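The Tea for the Drutik Ferry

Aksel Þórarinsdóttir had meant to leave the flat by noon, and at a quarter to two she was still standing in the kitchen in her good socks, deciding about lunch. The ferry to Drutik went at five, the bus down to the harbor took 34 minutes if the driver was in the mood for it, and her aunt had telephoned twice already to ask whether she was bringing the blue blanket or the gray one. (She was bringing both. It was easier than choosing, and easier by far than choosing wrong and hearing of it until December.)

The flat was on the top floor of a building in Melport that had once been the offices of a shipping agent, and it still had an office sort of feeling to it, long and light and a little bare. She had moved in with a bed, a white table and a box of saucepans, and for most of the first year she had eaten at that table facing the window as if she were waiting to be called in for an interview. Now there was more to it. There were books, and a rug rolled up in the hall that she was going to put down one of these days, and a shelf of tea that had gotten out of hand.

The tea was her aunt's doing. Her aunt had run the tea counter at Holst, the big shop on the square in Nudside, until the shop closed, and she held firm views on the subject of what a person should drink on a boat. Coffee was for trains. Water was for people who were ill. On a boat you had cold tea, brewed strong the night before and poured off the leaves before it turned bitter, and you had it out of a bottle with a proper cap, and you drank the first half going out of the harbor and saved the rest for when you could see the other side.

So Aksel had made the tea the night before, as she had been taught. She had used the black tea in the square tin, a good handful of it, and a strip of lemon peel, and then had forgotten it on the counter and remembered it only when she was in bed with the light off. She lay there for quite a while arguing with herself before she got up. It was darker than she liked it. She tasted it out of the ladle, standing there barefoot at some hour of the night, and thought that it would do, and that her aunt would say it was stewed and then drink most of it.

The packing had gone the way her packing always went, which is to say that the small bag was full before she had started on the clothes. Two blankets took up most of the big one. Then there were the jam jars she was returning, wrapped in a nightgown, and the radio, and a book on beekeeping her aunt had asked for in a letter and had most likely forgotten asking for. She put the sandwiches on top where they wouldn't be crushed, took them out again to fit the raincoat, and stood holding them with a feeling of having been here before, many times, in this very kitchen, with these very sandwiches.
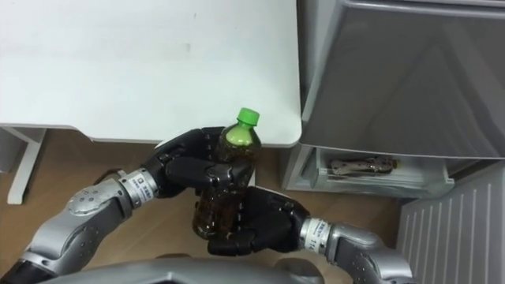

How long does cold tea keep on a trip like that? A day is fine if it stays in the shade and the bottle was clean to begin with, and at home in the refrigerator you can stretch it to two or three before the taste goes flat.

That was what the card said, at any rate, the one her aunt had written out for her when she first left home and which lived inside the cupboard door, held by a pin. It had other things on it too. How to get wax off a tablecloth. What to say to a landlord. At the bottom, in a different pen, was the price of the ferry as it had been that year, 55 a crossing, with a line under it to show what her aunt thought of that. It was 100 now, and Aksel had never found the right moment to mention it.

She read the card through from top to bottom, though she knew it by heart and was late, and then she closed the cupboard and got on.

The sandwiches went in the pocket of the raincoat, in the end, and she wore the raincoat. It was a warm bright afternoon and she looked like somebody expecting a flood. She carried the big bag down first, all the way to the street door, then came back up for the small one and her keys, and then went back up once more for the beekeeping book, which she had set down on the stairs to the attic for reasons she could no longer follow.

The bus driver was in the mood for it. They went down through the old streets with all the windows open, past the fish market and the school with the green gate, and Aksel held the bag with the jars in it on her knees and felt each corner in her teeth. A small boy across the aisle asked her if it was going to rain. She said you never knew, and gave him half a sandwich, and his grandfather gave her a plum in return, and so by the time the harbor came in sight she had made a fair lunch of it after all.

She found a bench on the upper deck, out of the wind, beside a woman knitting something long and yellow. There was a brass plate on the rail that said the boat had been built to carry 1495 people, which could not have been right, or else people had been a good deal narrower in those days. The woman with the knitting said she had been reading that plate for years and had decided it must be counting the gulls.

They talked about wool for a while, and about Drutik, where the woman had a sister with a bad hip and a very good garden. The engine started up under their feet. Aksel reached into her bag for the tea, down past the radio and the blankets, the gray one and then the blue one, and she drank a little as the sea wall slid by, and it was stewed, and she had some more.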